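Trial Period

The kit came to Prurbridge on 3 June 2022, two boxes, one of them crushed at the corner. Senthil signed for both. Senthil D'Souza, thirty-one, between jobs, on the hook for a review of 1673 words that Dandard wanted by the end of the week.

Dandard sold the grippers. Skillum sold the lessons, if lessons was the word. You folded things, the grippers watched, and somewhere a machine in a rack got better at folding. Subscription, 30 a month. First 15 days free.

He read the leaflet standing up. Squeeze, don't snatch. Keep the fingers where the lens can find them. Five folds per garment then rest.

Rest. He laughed at that. Then did his first shirt and sat down on the floor.

It was harder than hands, that was the thing. You forgot you had a wrist. The sleeve came up, the sleeve slid off, the collar went under. His mother rang in the middle and he answered with his elbow.

"What are you doing?"

"Laundry."

"At this hour?"

"It's work, Ma."

A long quiet on the line. She had folded for a hotel once, two years of sheets. "They pay for that now?"

"Sort of. I write about it."

"Write that the corners matter," she said, and hung up.

So he wrote it. Corners matter. Then notes, fast, before he lost them. Grip good on denim. Grip poor on anything silky. Trigger stiff on the left one, lose on the right. Battery door a joke. He'd tried the Reinholz set back in September and that one pinched, he still had the mark, so a point to Dandard there. Half a point. The app crashed twice and both times it said Well done!

By the second evening the sleeves were listening. That was how it felt. Close, drag, lift, lay it over. He stopped looking at his fingers. He started to like the small click at the end, and he did not put that in the review, and then he did.

Trousers next. Lengthwise first, the leaflet said, and take your time at the knee.
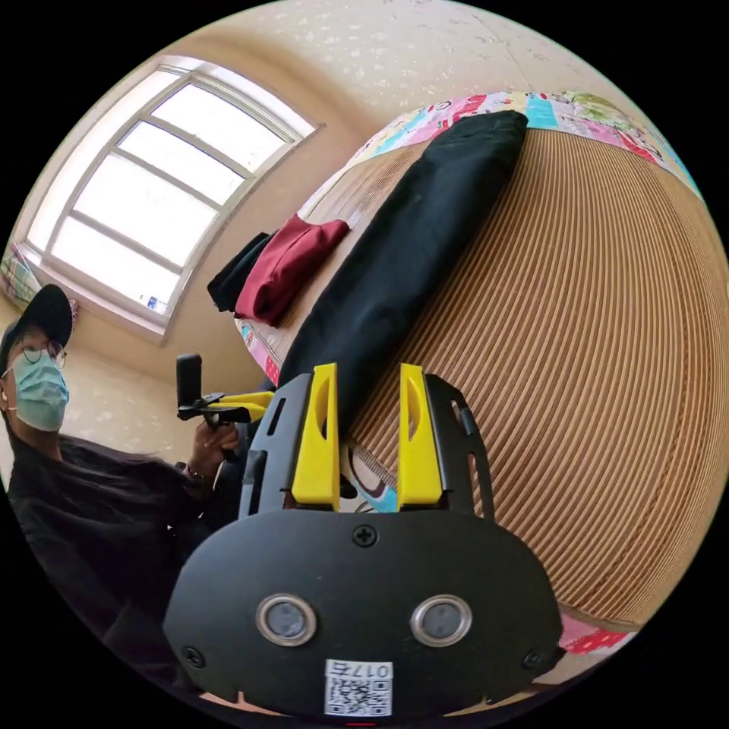
Anneke wrote back before he'd even finished the draft. Too kind, she said, way too kind, what happens on day sixteen when they start charging and you're paying them to do your own washing? Put that at the top.

He looked at it a while. She was right. He moved the click down to the last paragraph and typed the price in where it had been.

Then he went to see if there was anything left to fold.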